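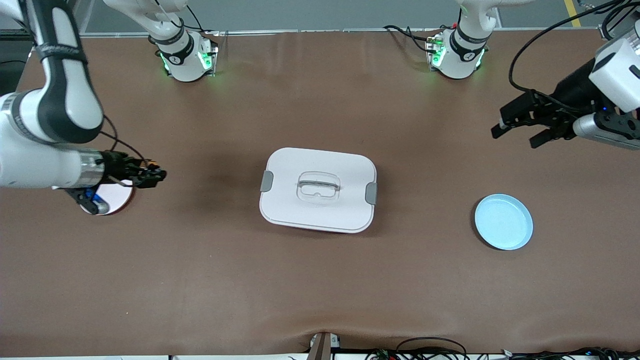 上一轮有同学在课后反馈里写道,双臂任务最难的地方在分工,两只手都会动,可是不知道该让谁先动,结果一节课大半时间耗在等待和避让上。这条意见提得很具体,本讲的内容因此作了调整,先讲分工和时序,再讲抓取点,轨迹插补放到下一讲。

第四讲 双臂协同:餐具与餐盒的整理

一、本讲任务

桌上有一个带盖的长方形餐盒和两个圆盘,一个浅蓝,一个白色,白色的小一些。要求用两只机械臂把两个盘子叠放在一起(小盘在上),再把餐盒移到盘子旁边,餐盒长边与桌沿平行。餐盒全程不开盖。

各组使用同一套任务说明,起始摆放由助教给定,不得自行挪动。Okstead组和Jadholm组上午做,Timmermans组下午做,Mulavside组与Timmermans组共用工位,时间自行商量,商量好后写在门口的表上。

二、左右的约定

本课程一律以机器人自身的左右为准。从对面的固定相机看过去,画面左侧的是右臂,画面右侧的是左臂。写记录、写代码注释、口头喊停,都用这个约定。去年作业里有一份报告前半部分用画面左右,后半部分用机器人左右,批改时无法判断对错,只能退回重写。

变量命名用 arm_l 和 arm_r,不要用 arm1 和 arm2。

三、分工原则

1. 就近。物体离哪只手近,就由哪只手取。白色小盘归右臂,浅蓝盘归左臂。

2. 中间区域设为共享区,同一时刻只允许一只手进入。餐盒放在中间,两只手都够得着,所以必须事先写明由谁来取。

3. 一只手在共享区时,另一只手退到等待位。等待位要高于餐盒的提手,并且留出夹爪张开后的宽度。

4. 交接尽量少。本任务可以完全不做空中交接,想做的小组先把不交接的版本跑通。

参考时序如下,可以改,但改动要在报告中说明:

左臂不动,右臂取小盘,抬起,移向浅蓝盘上方;
左臂让出浅蓝盘上方的空间,回到等待位;
右臂放下小盘,松开,回到等待位;
左臂进入共享区,取餐盒,放到目标位置;
两臂回零。

第二步最容易漏。左臂如果停在浅蓝盘上方没有退开,右臂过来时两个夹爪会相碰。程序里要加互锁,不能只靠估计时间。

四、抓取点

平行夹爪只有一个开合方向,抓盘子和抓餐盒的思路不同。

盘子:夹盘沿,一指在内,一指在外。夹爪下探深度以不碰桌面为限。盘子浅,盘沿可夹的高度很小,下探不够会滑脱,下探过多会顶住台面。台面铺的材料有一些皱褶,靠前沿处更明显,高度标定时在中部和前沿各取点,不要只取一个点就当全桌一样高。

餐盒:可选两种方式,一种夹盖上的透明提手,一种夹盒身。提手位于盒盖中间,夹住后左右较平衡,但透明件在深度图里常常缺数据,靠视觉直接定位不可靠,建议先识别盒盖轮廓,再由盒盖中心推算提手位置。夹盒身需要先核对盒子的短边是否小于夹爪行程,不满足就不要硬试。两侧的灰色卡扣不作为抓取点。

餐盒在桌上的朝向不一定与桌沿平行,抓取前要算偏角,放下前再转回来。转动放在抬起之后做,不要贴着桌面转。

五、操作要求

开机前检查线缆。腕部到肘部的线要有余量,关节转到极限时不能绷紧。桌沿右下一侧的电路板和线束不要碰,也不要在上面放水杯、笔记本。

首次运行把速度限制设为2,确认路径无误后可以调到4,再往上需要助教在场。急停由不操作键盘的同学负责,手不离按钮。单次运行超过60秒没有完成,按失败处理,停机后重新摆放。

夹爪悬在物体上方时,人不要伸手去扶正物体。需要调整的,先停机。

六、记录与提交

每组提交一份运行记录和一份报告。运行记录写明每次的起始摆放编号、结果、失败时所处的步骤。失败原因写现象,例如"右臂夹小盘时盘沿滑出",不要只写"抓取失败"。上一轮各组合计交来103条记录,其中相当一部分只有成功或失败两个字,没法用来分析。

报告不超过4页,包括:时序图(注明共享区的占用时段)、抓取点的选择和理由、互锁的实现方法、一次典型失败的分析。代码另附,不计页数。

七、思考

如果把浅蓝盘换到右臂一侧,参考时序中哪几步需要改?

两臂能不能同时抬起各自的物体?若可以,共享区的规则要怎样放宽?

餐盒里装了东西以后重心偏向一侧,夹提手抬起时会怎样,程序上能做哪些补偿?

下一讲带上本讲的时序图,讲插补时要用。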